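Open Afternoon at Weltirholm: What I Saw, What I Didn't

I have been to enough open afternoons to distrust the signs taped to the front door. The one at Weltirholm said "See how everyday life gets tidied up," with an arrow pointing at the stairs. It was January, the heating in the lobby was fierce, and the coat rack had given up under the load. I kept my coat on my arm for the whole visit.

For anyone who missed the flyer: Weltirholm is the old office building behind the bus depot, now let by the floor. Three tenants opened their doors between two and five. Etard has the ground floor and makes shelf inserts and drawer dividers. Goh does upholstery repair. Upstairs is Flestier, which describes its business as "table habits" – what people put on tables, how long it stays there, and how it gets cleared. I went mainly for Flestier, with low expectations.

Etard, ground floor

The Etard tour takes 30 minutes and could take ten. You stand in front of a wall of drawers, and someone pulls them out one after another and asks you to guess what goes in each. The dividers are good. They fit snugly and they don't rattle when the drawer slams, and I slammed several. What I couldn't get was a straight answer on price. First I was told it depended on the depth of the drawer, then that it depended on the order. A woman next to me asked what one divider would cost for one ordinary kitchen drawer, and she was handed a brochure. The brochure doesn't have prices in it either.

I'd also like to see those drawers after a year in a house with children. Every one of them held matching spoons.

Goh, back of the ground floor

Better. Two people working, very little talking. They were restuffing a dining chair and let visitors press the old padding and then the new. They had a price list pinned up at eye level, which after Etard felt like a gift. A seat like the one on show is $90 with your own fabric. I thought that was steep until I watched how many staples had to come out.

The only complaint is the room, too narrow for a crowd. We shuffled past sideways and I missed the part about webbing.

Flestier, upstairs

Viorica Munteanu runs the visits here, and she is a good talker, which put me on my guard. Her pitch goes like this. Most advice about clutter begins with cupboards, and she thinks it should begin with the table, where things get set down before anyone has decided where they live. Fine. I have heard the same from my mother, who charged less.

What I liked was the choice of objects. I had been ready for three white bowls and a lemon. Instead there was a big wood table with a curved edge, and the kind of stuff you'd find on mine: a lime-green cup, a bouquet, a purple tumbler. The work desk next to it was just as full, with screens and wires and whatnot, and it stayed that way through the whole visit. I found that more convincing than anything in the talk.

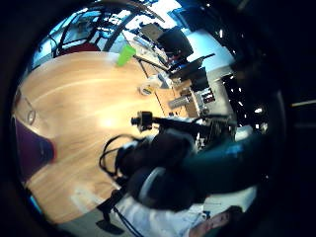
The green cup near the far edge of the table, in both pictures. The flowers and the purple tumbler are in the second one.

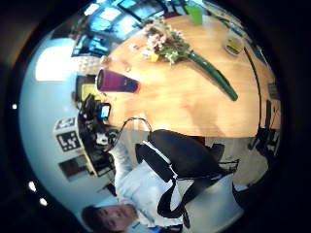

The sorting talk

Munteanu's method has a name, but I'll spare you. The short version is that you deal first with whatever can spill or roll, next with whatever will wilt, and leave paper until the end. Her reasoning is that paper slows you down – you pick up an envelope, you read it, and now you're looking for a pen. I can't argue with that one.

I can argue with the flowers. She treats a bouquet as an urgent item, to be handled almost as soon as you walk in. My own experience is that flowers will lie on a table perfectly well while you put the milk away and find something to stand them in. I asked how long they can really wait and got a long reply about stems that never arrived at a number. A man behind me said his had once waited overnight and looked all right. She didn't care for that.

The tumbler question was more interesting. Somebody wanted to know whether a drinking cup should go back to the kitchen each time or be allowed to live on the table if you use it all day. Munteanu says back to the kitchen. Half the room plainly disagreed, and I'm with them. A cup you fill again every hour isn't clutter. She also wants you to clear the table before every meal and again before bed, and I would like to meet the household that manages both.

She quoted a figure too: 215 households had tried the method and kept it up. Kept it up for how long? A season, she said. And how did Flestier know? They asked them. I wrote that down with a question mark, and it is still there.

Practical notes

Admission was free. Coffee was $5 and came in a very small cup.

The stairs are steep and I didn't see an elevator. Ask at the door before you bring anybody who would need one.

Go to Goh first, while there's room to stand. Do Flestier second and leave Etard for last, or skip it if you already own a ruler.

Bring a question with a number in it and see what you get back. Goh was the only one of the three that answered mine.

Would I go again? For the chair, yes. I have two at home with seats like hammocks, and I took a card from the upholsterers on my way out. As for the table method, I tried the paper-last part that same evening. The table was clear by nine, apart from the paper.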